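Haze on tempered glass partition, won't wipe off

Forum index > Interiors and Fit-out > Glass and Glazing

grout_line
Posts: 336
We took over a floor in the Keltthorpe building in February. It has full-height glass partitions, Sondus system, single glazed, tempered. Under the ceiling lights there is a gray haze on the office side. Glass cleaner makes it better for a day and then it comes back. The corridor side is clear. Panels are 11 mm including the film, if there is a film. I can't find an edge to check. What am I looking at?

pane_relief
Posts: 400
Three candidates: surfactant residue, outgassing from new carpet or vinyl, or a film that is breaking down. Cheap test first. Clean one square foot with distilled water and a new cloth, nothing else, and dry it. If the haze stays away longer there than on the rest, it's residue.

Ostler9
Posts: 58
Outgassing. Plasticizer from flooring settles on glass and it settles on one side if the other side has different flooring. What's in the corridor?

grout_line
Corridor is stone tile. Office is carpet, glued down, new when we moved in.

Ostler9
There you go.

pane_relief
Maybe. New carpet adhesive should have tapered off by now, and it would show on the windows too. Are the windows hazy?

grout_line
Windows are fine. Same carpet runs right up to them.

pane_relief
Then I'd put outgassing second. Who cleans the partitions, and with what?

grout_line
Building contractor, evenings. The product is Grustgate multi-surface, used on desks and glass both. Windows are on a separate contract, squeegee and plain detergent.

Ostler9
OK, that changes it. Still wouldn't rule out the floor, the windows get washed properly and the partitions don't.

hinge_and_jamb
Posts: 212
Multi-surface products often leave something behind on purpose. On a desk you don't see it. On glass with downlights you see all of it. The cloth matters as well – a microfiber that has been through fabric softener will smear whatever you put on it.

tallow_m
Posts: 97
Agree on the cloths. We split ours by color, one for desks and one for glass, and washed them separately at 140 F with no softener. Bottles got the same treatment, desk bottle stays with the desk cloth.
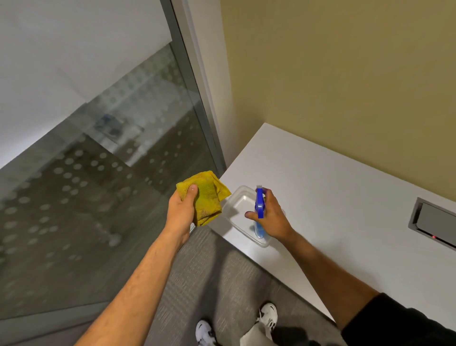 Desk set: yellow cloth, blue-top sprayer. Not for glass.

hinge_and_jamb
How often do you replace the cloths?

tallow_m
When they stop picking up water. Some go early.

Ostler9
Color coding is fine until a new crew starts. I'd sooner use one plain detergent at low dilution everywhere and skip the second bottle.

pane_relief
Works on glass. It doesn't work on desks with hand grease on them, you end up going over them twice.

grout_line
Did the distilled water test on a panel by the Coşkun meeting room. After 9 days the test square is clear and the rest is hazy. I've asked the contractor to strip one whole panel with isopropyl and water, then use nothing but detergent on it. Will post when it's been through a few weeks of evening cleans.

pane_relief
Check for film before the isopropyl. Fingernail at the bottom corner, by the gasket. If it lifts, stop there and ask Sondus what adhesive they used.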